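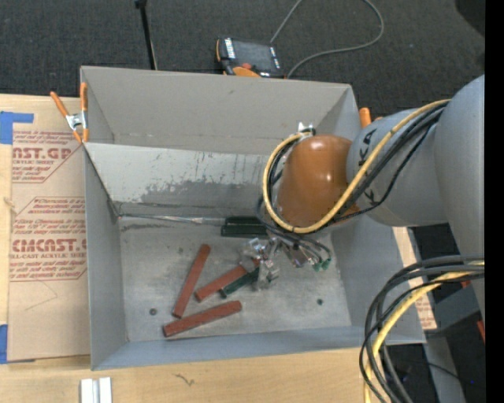
Bin picking: planner rejects almost every grasp near the walls

Posted by tmoreau_cell, 2022-11-08

We run a Warken planner on a six-axis arm with a fingered gripper, picking bars out of a metal bin. Grasps in the middle plan fine. Anything lying along a wall or crossing another bar comes back as "no collision-free path". I logged 3187 candidate grasps and only 192 got a path. The bin is modeled as a box mesh from CAD. Padding is 2 mm. Is this a sampling problem or a scene problem?

gantry_jo wrote:
Scene problem. Do you have the sloped inner panel in the mesh, or only the outer walls? And what shape are you using for the cables?

tmoreau_cell wrote:
Outer walls and floor only, plus a point cloud on top. Cables are one big capsule around the wrist.

gantry_jo wrote:
There you go. The capsule hits the right wall on every low approach. Split it into three or four smaller ones that follow the hose path. Then put the panel in the mesh and stop relying on the cloud for it. Worn, silvery paint gives you ghost points.

Kai Ruppert wrote:
I'd leave the cables alone. Ours sag differently with every wrist angle, and small capsules let the planner through gaps that weren't real. We pulled a connector that way in March. Limit wrist rotation instead and raise the sample count to 1000 per grasp.

gantry_jo wrote:
More samples won't help if the goal pose itself is in collision. Check that first.

Kohei Kawaguchi wrote:
Agree on checking the goal. Also, is the target bar still in the collision scene when you plan the approach? In Fleltereo you have to allow contact for the target and its neighbors. With crossed bars, the fingers will touch both.

tmoreau_cell wrote:
Target yes, neighbors no. I'll fix that and add the panel tonight. Not sure about the capsules yet.

Kai Ruppert wrote:
Post the rejection counts by link when you rerun. If it's mostly the wrist, I'll take it back – but I still wouldn't go under two centimeters on the cable radius.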